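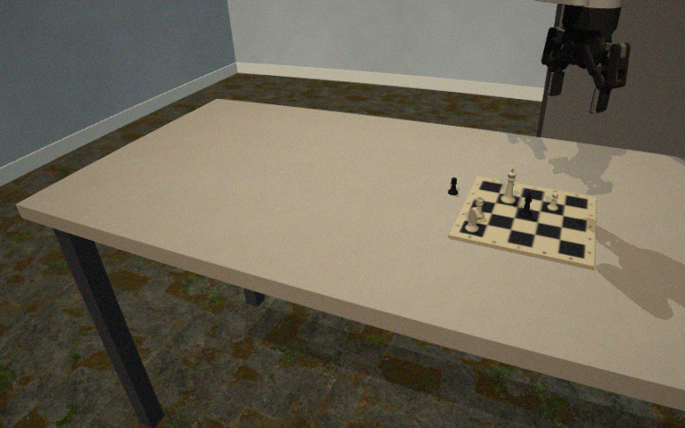

Let the small makers mend our gadgets

I have worn a Findon sleep band every night since April, and I love it. It is light, it charges in no time and it was put together by a team of two, Sun-ja Shin and Joon-young Cho, who publish the drawings for every part. When my clasp snapped I printed a new one at the library for the price of a bus fare. What a joy that was!

I want every wearable to work like this. My last watch, a Plalex, had a battery glued in so firmly that the shop wouldn't touch it, and a perfectly good screen went into the recycling with it. Themba Magagula, who repairs phones near my office, keeps a drawer of them and hates throwing any away.

People tell me that open drawings invite copycats. Perhaps they do, but Findon sold 1,842 bands in its first year (917 of them to people who already owned one and wanted another for the family), and the owners' forum is full of better straps, softer linings and a lovely clip for wheelchair users. You can't buy that sort of goodwill. Eltel should try it with its next ring, and I'd be first in the queue.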